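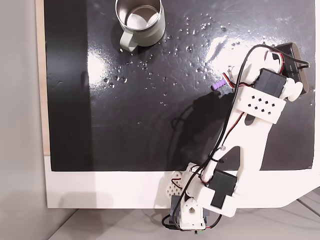
**Dalteo opens equipment planning scheme for small robot arms**

May 11, 2024

Dalteo has opened a planning and purchasing scheme for colleges, workshops and small firms that want to buy table-top robot arms but have no one on the staff who has budgeted for them before. Applications are open until the end of June.

The scheme covers 3D-printed arms driven by servo motors, of the kind used to practise everyday table jobs such as handling a mug or clearing up spilt water. Buyers can order a complete arm or print the white parts themselves and order only the motors, cables and fixings.

A complete single-arm kit costs £1,466 before VAT. The price includes the arm, a power supply, a mounting board and a set of spare gripper jaws. A spares pack, with one servo motor, a full set of servo wires and cable ties, costs £173. Dalteo advises buyers to put one spares pack in the first year's budget for every two arms.

There are 32 places in the first round. Each place comes with a planning call, a written parts list and a quotation held at the same price for 12 months, so that organisations with a fixed budget year can order in stages.

Before ordering, applicants will be asked to fill in a short form on:

- the size and height of the table, and how it is fixed
- the surface the arm will work over, including whether it is shiny
- whether any of the jobs involve water
- where the power supply will sit
- who will look after the arm and order parts

Dalteo's servo motors are not sealed against water. Applicants planning wet work should allow for a raised base and for extra time to dry the table between runs. Neither is included in the kit price.

Kits will be assembled and tested by Stüber. Delivery and returns within the UK will be handled by Masum, and buyers outside the UK should ask for a separate quotation. Training is available through Hemard and is charged by the half day. It can be added to an order at any point while the quotation is valid.

Application forms and the full price list can be requested from the Dalteo sales office. Places will be given in the order that completed forms are received.

**Ends**

**Notes to editors**

Dalteo supplies small robot arms and parts to education and light industry. All prices are in pounds sterling and exclude VAT and delivery.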